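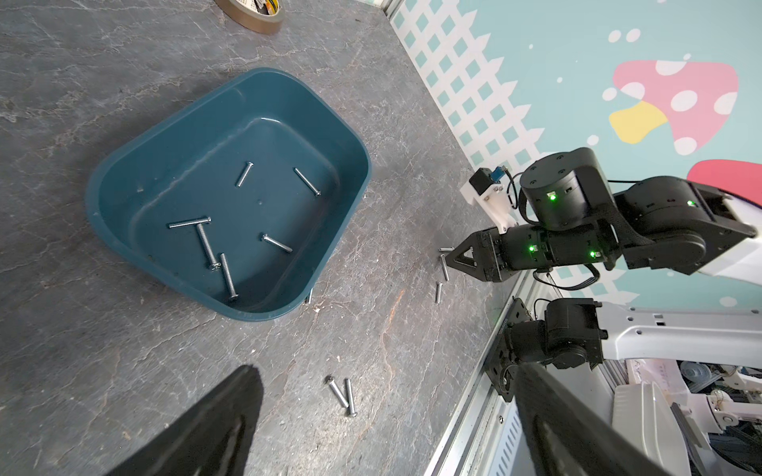
청록색 플라스틱 통이랑 은색 나사들

질문) 룽르앙 해변 쪽 숙소, 6월에 가도 스노클링 되나요?

안녕하세요, 눈팅만 하다가 처음 글 써봐요. 6월에 남편이랑 둘이 룽르앙(Rungrueang) 해안으로 일주일 다녀오려고 하는데요, 검색하면 할수록 말이 다 달라서 머리가 아프네요 ㅠㅠ 어떤 블로그는 6월이면 파도가 높아서 물속이 하나도 안 보인다고 하고, 또 어떤 분은 오히려 사람 없어서 제일 좋았다고 하고요.

제가 궁금한 건 세 가지예요.
1) 6월에 북쪽 만에서 스노클링이 가능한지
2) 숙소를 마을 쪽에 잡을지, 우켐톤(Ukemton) 곶 쪽에 잡을지
3) 해안 산책로가 왕복으로 얼마나 걸리는지 (남편이 무릎이 별로 안 좋아요)

렌터카는 안 빌릴 생각이고 버스랑 자전거로 다니려고요. 카약도 한번 타보고 싶은데 둘 다 완전 초보입니다. 아시는 분 계시면 아무거나 좋으니 좀 알려주세요!

답변 1) 바다거북이맘

저 작년 6월에 갔다 왔어요! 스노클링 됩니다. 근데 무조건 오전에 가세요. 점심 지나면 바람이 불기 시작해서 모래가 다 일어나고, 그때부터는 그냥 뿌연 물에서 허우적대는 거예요 ㅋㅋ 저는 7시 반쯤 들어가서 10시 전에 나왔는데 그 시간엔 물이 정말 맑았어요. 북쪽 만 중에서도 오른쪽 바위 있는 데가 물고기가 많고, 가운데 모래밭은 볼 게 거의 없어요. 수온은 24도였는데 추위 타시면 얇은 슈트 하나 빌리시는 게 나아요. 저는 래시가드만 입고 들어갔다가 30분 만에 입술 파래져서 나왔거든요.

숙소는 저라면 마을 쪽이요. 곶 쪽이 경치는 훨씬 좋은데 저녁에 밥 먹을 데가 두 군데밖에 없고, 그나마 하나는 일찍 닫아요. 버스도 해 지면 끊겨서 차 없으면 꽤 불편합니다. 자전거로 올라가면 되지 않냐 하실 텐데 마지막 언덕이 진짜 길어요... 저는 중간부터 끌고 올라갔어요.

산책로는 계단 없는 아랫길로만 가시면 무릎 안 좋으신 분도 괜찮을 것 같아요. 윗길은 전망대까지 계단이 계속 나와서 비추. 아랫길 왕복이 쉬엄쉬엄 거의 두 시간 걸렸고, 중간에 벤치랑 화장실 있어요.

답변 2) 노젓는곰

카약은 플룰테오(Flulteo)라는 데서 탔습니다. 강사분 이름이 우타이 짓프라파이(Uthai Jitpraphai) 씨인데 초보한테 설명을 천천히 잘 해주세요. 영어로 진행하고요. 2인승으로 빌리시면 한 분만 저어도 앞으로 가긴 갑니다. 동굴 코스 말고 만 안쪽만 도는 짧은 코스로 하세요. 37번 버스 타고 종점에서 내리면 가게가 바로 보여요. 전날까지 예약해야 하고 바람 세면 당일 아침에 취소 연락 옵니다. 환불은 바로 해줬어요.

답변 3) 익명

저는 8월에만 가봐서 6월은 잘 모르겠네요. 좋은 여행 되세요~

댓글

수비라 모소티 (Subira Mosoti): 곶 쪽에 묵었던 사람인데 저는 반대로 곶 추천이요! 노을 보려고 가는 거면 거기가 최고예요. 저녁은 그냥 마을에서 포장해 왔어요.

물안경두개: 21번 버스도 종점 같아요. 북쪽 만은 21번이 더 빨리 갔던 걸로 기억해요.

질문자: 다들 감사해요 ㅠㅠ 마을 쪽으로 예약했어요. 짧은 카약 코스도 문의 넣어놨고요. 슈트는 현장에서 빌려도 사이즈 있나요?

바다거북이맘: 큰 사이즈는 금방 빠지더라고요. 남편분 거는 미리 말해두세요!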